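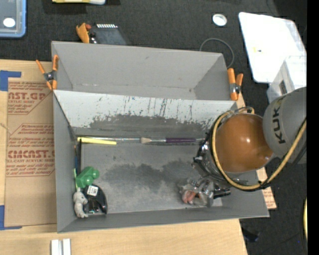
Undska Guesthouse Opens Its Lake Rooms Again in May

Last updated: Wednesday, 4:15 p.m.

Search news Enter keyword Go

The guesthouse at Undska will take guests in its lake building again from May, after a winter of repairs to the roof and the heating. The building has 14 rooms, and 6 of them have a door directly to the garden.

Manager Mali Pumphrey told us that bookings for the early summer are already open. Guests who had to cancel their stay last autumn can choose new dates without paying a fee, but they should write to the reception before the end of the month.

The small ferry from Gape will stop at the guesthouse pier two times each day, in the morning and in the late afternoon. The boat carries up to 66 passengers. Bicycles are allowed when there is place on the deck, and the crew decides this at the pier. Ruairí Scanlon, who runs the ferry, said the evening trip will start only in the high season.

Breakfast is included in the room price. Dinner is served on the terrace if the weather is good, and must be ordered before noon. The sauna stays closed for now. The owner, Sławomir Zieliński, wants to build a new one closer to the water, and he hopes it can be finished in 2029.

Dogs are welcome in the garden rooms only. Parking is behind the main house, and the road from Gape is open, although one lane is still under repair near the bridge.

Recent items
Night train to Filtik gets a dining car
Walking paths above Nolo: what is open
Oisín Lenihan takes over the harbor hostel
Gape ferry: summer timetable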